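# Unden Touring Trophy

The **Unden Touring Trophy** is a one-make circuit racing series for front-wheel-drive touring cars. It is run in support of larger national meetings and uses a single chassis, the Weva T2, with a sealed engine and a control tire supplied by Tan.

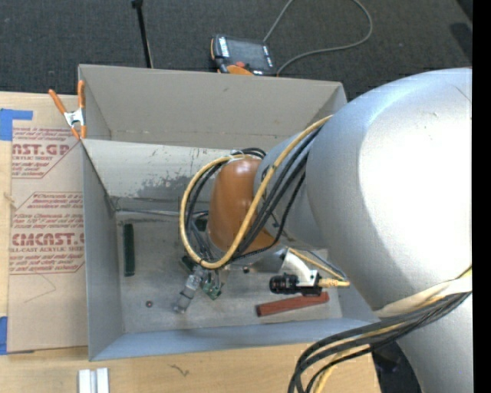 The series was set up to replace an older club championship in which costs had risen past what most private teams could pay. Entry is open to drivers with a national license. Factory teams are barred, though a manufacturer may lend technical staff on race weekends.

## Format

A season has nine rounds, the first held in March. Each round has one practice session, one qualifying session and two races. The grid for race one is set by best qualifying times. For race two, the top ten finishers of race one start in reverse order -- all others start where they finished.

A car that fails to leave pit lane in qualifying starts race one from the back. Two such failures in a season bring a five-place grid penalty at the next round.

## Technical rules

The Weva T2 has a steel roll cage, MacPherson strut front suspension and a torsion beam at the rear. Ride height, camber and tire pressure are free within set limits. Spring rates and gear ratios are fixed. Brake calipers and discs come from Fonetti, and pads must be bought from the same source.

Engines are sealed before the first round and may be opened only with a scrutineer present. A broken seal means loss of all points from that round. Success ballast is carried by the top five in the standings and is bolted to the floor on the passenger side.

## Points

Both races score equally. Points go to the first ten classified finishers, with one extra point for the fastest lap. Each driver drops the two lowest race scores at the end of the season, but a score lost through disqualification cannot be dropped.

Ties are settled by number of wins, then second places, and so on. If drivers are still level, the better result in the final race decides.

## See also

- One-make racing
- Success ballast
- Reverse grid

*Last revised 29 April 2021*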